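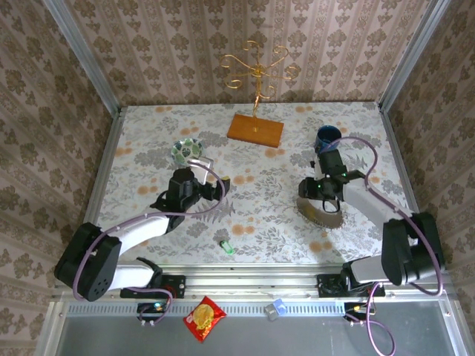
Figure 2. Display setting with an ornamental stand at the back of the table, a small round bowl with a leaf pattern, and a dark blue mug.

3.2 Stands, bowls and the place of small objects

Of the 263 items listed in the Muvenham home survey as "holders for small things," most were not sold for that purpose. Respondents named saucers, egg cups, jar lids and mugs that had lost a handle. Purpose-made stands were a smaller group, 86 in all, and were more often received as gifts than bought by the person who used them. We treat the two groups together in this section, as respondents did, and return to the question of gifts in Section 4.

The stand in Figure 2 belongs to the type we call scroll-armed. It has a flat rectangular wooden base and a thin gold-colored stem that ends in curling arms. Such stands hold earrings and chains well. Rings are harder to place on them. A ring will hang on a scroll only if the arm is thin enough and has a free end, and respondents who owned stands of this type often said that the rings ended up on the base or beside it. Several kept a bowl within reach of the stand and used the stand itself mainly for looking at.

Bowls ask less of the user. A ring can be dropped into one without being looked at, late in the evening or in the middle of washing up, and this was the reason given most often for preferring them. The cost comes later, when the ring has to be found among hairpins and coins. Ladefoged, in his notes on dressing tables (Þórarinn Ladefoged, unpublished), calls this "paying in the morning," and the phrase fits many of our interviews. Respondents with patterned bowls complained of it more than those with plain ones, although the number of plain bowls was too small for us to test the difference.

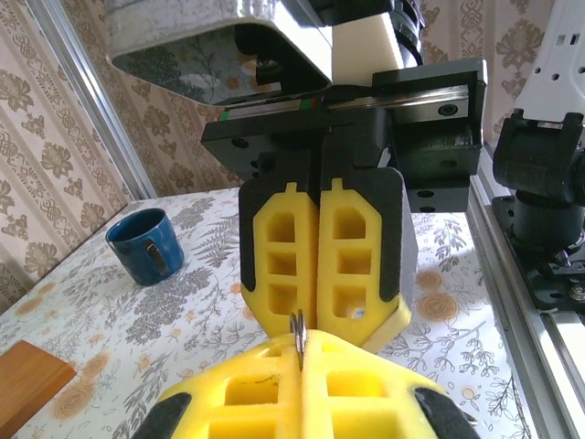 Rings also differ from other small jewelry in how they are handled. A plain band offers very little to hold. Most people pick it up by the edge, between thumb and forefinger, and turn it before putting it on. When a ring is passed from one person to another it is usually kept upright so that the second person can take the opposite side. Respondents rarely described this until they were asked to show it – and then nearly all of them did it the same way.

The surface below matters too. On bare wood a dropped ring rolls, and it can be heard. On cloth it stays close to where it fell but is easily missed, above all on a printed cloth. About 30 respondents had moved their stand or bowl onto a tray after losing something, and two had changed the tablecloth.

Mugs were the least expected holder in the survey. They were mentioned almost only in kitchens, where a mug was already standing by the sink when the ring came off. No respondent planned to keep jewelry in a mug, yet some had done so for years. In the coding we therefore recorded mugs as "temporary" regardless of how long they had been in use – a decision that affects the totals in Table 4.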